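## Chapitre 4 – Les fonds de teint : comprendre avant d'appliquer

Je vous préviens tout de suite, c'est le chapitre que j'ai eu le plus de mal à écrire. Quand j'étais en CAP, notre formatrice nous faisait étaler du fond de teint sur une plaque de verre pendant une matinée entière avant de nous laisser approcher un visage. Je trouvais ça d'un ennui ! Aujourd'hui je fais pareil avec mes élèves (et je vois bien les têtes qu'elles font).

Un fond de teint, c'est d'abord des pigments dispersés dans une base. La base peut être de l'eau, de l'huile, un silicone, ou une émulsion de tout ça, et c'est elle qui décide de la tenue, du fini et du temps que vous avez pour travailler. Prenez le fluide Pullis, que j'utilise dans mes démonstrations : il se fixe vite, donc on procède par zones, une joue après l'autre. La crème Liapis vous laisse beaucoup plus de marge – parfait pour débuter, moins drôle sur une peau grasse en plein mois de juillet.
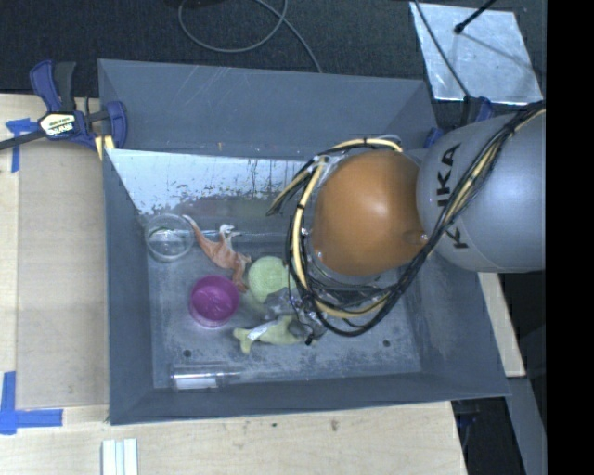 Vient ensuite la question de la teinte, et là je vois toujours la même erreur : on teste sur le dos de la main. Votre main n'a pas la couleur de votre visage ! Testez sur la mâchoire, à la lumière du jour, et attendez quelques minutes, le temps que le produit s'oxyde. La gamme Flatesura compte 37 teintes, ce qui paraît énorme, mais une fois le sous-ton repéré (froid, neutre ou chaud) il vous en reste souvent deux ou trois à départager.

### Ce que vous allez apprendre

- reconnaître les sept textures de base au toucher ;
- repérer un sous-ton sans vous fier aux veines du poignet ;
- choisir entre pinceau, éponge et doigts.

### 4.1 Lire une liste d'ingrédients

Sortez un flacon de votre trousse, n'importe lequel, et retournez-le. Les ingrédients y sont classés par ordre décroissant, du moins jusqu'à 1 % de la formule ; en dessous, le fabricant les range comme il veut.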